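Search notebook Go
All entries

Workshop notebook
10/09/2025
Soap finish on pale softwood, second round

Carried on from the August boards. The aim is still a finish for light-coloured timber that keeps it light and can be redone by whoever uses the bench, without sanding back. Oil is out for this job. Every oil we tried in August went yellow on the offcuts left by the window, including the Goossens white-pigmented one, which held its colour on the face and went amber in the end grain.

Materials for this round:
— two boards from the same pack, planed, no knots on the test faces
— Stedia soap flakes, old bag, clumped at the bottom
— Skosonis liquid soap, the unscented one
— rainwater from the tank, and tap water for comparison
— grey non-woven pads, fine grade
— cotton rag, washed, no fabric softener

Moisture meter read 12 per cent on both boards before starting. They had been stickered inside since the end of August. Shed humidity was high in the morning and dropped after lunch with the roller door up.

Mixing. Flakes went into hot water, stirred, covered, left overnight. By morning the mix had set to a soft custard. It took some work to get the lumps out. Straining through a flour sieve did it, though a fine scum stayed on the sieve and probably took some of the soap with it. The tap water batch had a grey skin. The rainwater batch did not. Ours is hard water and that is enough to explain the skin, so rainwater from here on.

The liquid soap was diluted by volume in a jug, to match the custard as closely as I could judge by hand. There is no proper way to match them without drying down a sample of each and weighing the residue. Should be done. Scales are at Trarness with the rest of the finishing gear.

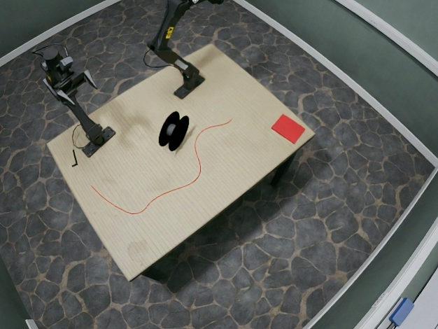

Gholamreza Talebi: did you wet the boards and knock the grain back before the first coat? If you didn't, you are testing the raised grain as much as the soap. Last time I skipped it the surface felt like a cat's tongue until the third coat and I blamed the flakes. Also, check the pH on the old bag. Clumped flakes have been damp at some stage and I would not trust them against a fresh bottle.

Fair on both. The boards were not wetted first. I have now cut each board in half across the width, kept one half as it was and wetted the other, let it dry and rubbed it down with a used pad. That gives wetted and unwetted for each soap. No strips for pH in the drawer; on the order list.

Application. Wiped on generously along the grain, left until the surface stopped looking glossy, then wiped off with a clean rag until the rag came away nearly dry. The custard is slower to spread and leaves ridges at the edge of the rag. These wipe out if caught early. Left too long they dry as white streaks, mainly in the softer earlywood, and need a damp rag to lift. The liquid goes on with no ridges and soaks in quickly, quicker than I would like. End grain took it as fast as I could pour.

Rubbed back lightly between coats. On the unwetted halves the pad filled with fibre straight away. On the wetted halves there was hardly any. Gholamreza's point stands and I will stop skipping that step.

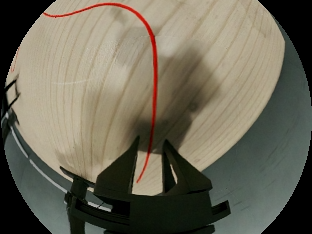 Grain direction matters more with the custard than expected. Where the figure sweeps across the face and the fibres come up short, the custard sits in the open pores and leaves a chalky patch, visible at a low angle only. Wiping across the grain first and then along it got rid of most of it. On straight grain there was nothing to fix. Anyone doing a turned or carved piece should test this on scrap before committing, as the whole curve will be short grain somewhere.

Second coat went on after lunch with the door open. Drying was faster. Two hours to touch dry, on all four halves, going by the back of the hand. Not a measurement worth much.

Colour. Judged by eye against an untreated offcut, in the shade outside the roller door. Custard halves are slightly paler than bare wood. Liquid halves look the same as bare wood, perhaps a shade warmer. I had the offcut labelled and still had to check the back twice to be sure which was which. We need the colour card, or at least the same time of day.

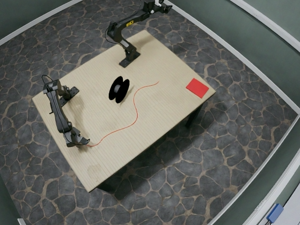 Stain test. Tea, red wine and linseed, a drop of each, covered with a jar lid and left until pack-up. Results at wipe-off:
— tea: faint ring on the liquid, nothing I could see on the custard
— red wine: grey-blue mark on both, stronger on the unwetted halves
— linseed: dark spot on everything, went straight in

Washed all of it with more of the same soap. The tea ring lifted. The wine mark faded and stayed. The linseed did not move and I do not expect it to. For a bench that gets oily tools put down on it, this is the main argument against soap, and it should go in the write-up near the top.

The wine mark going blue is an alkaline reaction with the pigment. Lemon juice shifted it back to pink, which is no better.
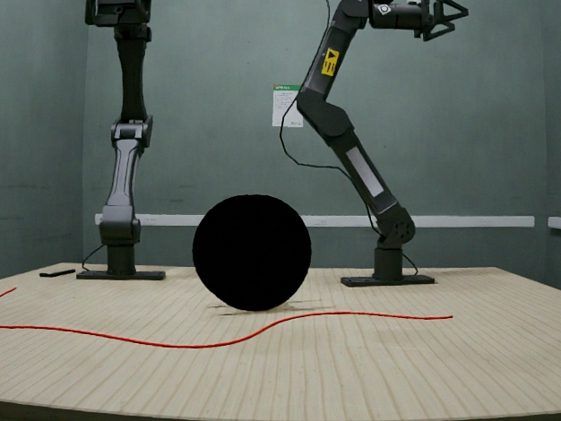
Third coat on the custard halves only, to see whether the chalkiness builds. Too early to say. Surface is smooth, slightly waxy under the thumbnail. The liquid halves are smooth but have no body to them.

Open items:
— fetch scales from Trarness, dry down both mixes, record residue
— pH strips, test old flakes against the liquid
— fresh bag of Stedia flakes and repeat one board with those
— repeat stain test after a week of curing, same drops, same lids
— ask whether the Goossens tin can go back, lid unopened on the second one
— relabel the jugs, the pencil washed off

Boards are on the top rack, test faces up, stickers between. Please don't stack anything on them. The leftover custard is in the bucket with the blue lid and will keep for a few days before it smells.

Contact the workshop | © Workshop notebook contributors | Back to top

Recent entries
White-pigmented oil, window test, August boards
Stickering and the damp corner of the shed
Washing rags: what not to put in the machine
Pad grades compared on softwood end grain
Rainwater tank, first flush and filter clean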